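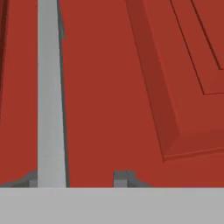 Catherine Yule has argued that a machine which can tidy one kitchen has learned one kitchen, and that claims about household readiness should wait until the same controller has been moved somewhere it has never been. The authors share that caution, and the evaluation reported in this section was designed with it in mind.

Figure 1. Simulated wrist-level view from the Trasitz task suite. The surface and the raised object at upper right share a single red; the gripper is rendered in grey.

4.2 Chores under uniform colour

Most published results on domestic manipulation use settings in which the target differs clearly in colour from whatever lies under it. Ordinary homes and workshops offer no such guarantee. A white plate is put down on a white counter, and a grey bracket is left on a grey bench. The Trasitz suite therefore includes a group of tasks in which edges and shading carry nearly all of the available information (Figure 1).

Each policy was trained on 2,000 simulated episodes and tested on 400 more, with object placement varied between episodes. Two policies were compared. The first, Skusix, receives colour images only. The second receives the same images together with a depth channel. Neither was given the position of the object in advance, and no human correction was permitted once an episode had begun.

The colour-only policy performed acceptably where contrast was high and poorly where it was low. Its most common error was to close the fingers short of the object — a fault that a person at a kitchen counter would correct by touch without noticing. The depth channel reduced this error but did not remove it, and it brought a slower approach that may prove tiresome in daily use.

Search this journal Enter keywords Advanced search

A further 200 episodes were set aside to examine recovery after a failed grasp. Keskinen and Valtonen have suggested that recovery is a better measure of usefulness than first-attempt success, and our findings favour that view. Both policies tended to repeat the motion that had failed, with little change in angle or height.

We do not consider either policy ready for unsupervised chores. Shop-floor work, where parts arrive in known positions and the lighting can be controlled, remains the more realistic near-term use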